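3.2 The bar task

We picked the bar task in September, mostly because it looked easy. It wasn't, at least for us. Our club at Rorville had two old laptops and one evening a week, so everything ran in simulation, using a setup we called Bullel. Each run starts with the bar at a new angle on the table, and the program has to line up the gripper before it closes.

By the end we had 274 runs saved, and I went through every one of them myself (with a lot of tea). I kept 179 for training. Most of the ones I threw out had the gripper coming down on top of the bar - a mistake we made far more often than I'd like to admit! Figure 2 has the fingers open on either side of a bar lying at a slant, with clear table between each pad and the blue block. The program only gets this one view, so it has to judge the angle from the long edges.
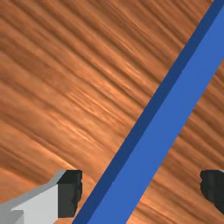
Figure 2. Wrist view in Bullel, gripper open over the bar.

3.3 Scoring

A run scored a point if the bar was still held after 7 seconds.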